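The Tidy Wall Problem

There is a certain kind of home office that exists only in August, in catalogs, in rooms where nothing is plugged in. The desk floats in front of a bare wall. The lamp glows, powered by faith.

I have been reading about desk cables for longer than I care to admit, and I remain unconvinced by most of what is for sale. Flukix makes a stick-on channel you are meant to run along the baseboard and paint over. Drendow sells a fabric sleeve. Clendard has a box with a lid, into which you push everything you don't want to look at, and which then becomes a thing you don't want to look at.

Rowbotham, the office furniture chain, surveyed 1,542 customers and reported that 1,231 of them were "bothered" by visible wires. I would be bothered too if a company that sells cable covers asked me in those words. The survey did not ask how many had bought a cover, or whether they still used it.
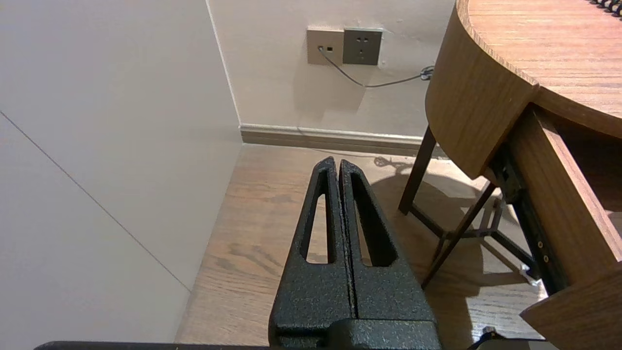 Most rooms come with the outlet where the builder wanted it, and the desk goes where the light is. Between the two you get a gray cable sagging along a beige wall. Is that a problem? It makes vacuuming slightly annoying if it touches the floor. If it hangs clear, I struggle to see the harm.

I tried the Flukix channel for five weeks. It came down twice, the second time with a strip of paint. The Drendow sleeve was better, although it turned one thin cord into one fat one – a strange sort of progress. The box I gave away.

What did help was dull. I moved the desk closer to the wall plate and bought a shorter cable. The extra length had been sitting in a bundle by the desk leg for years, gathering lint.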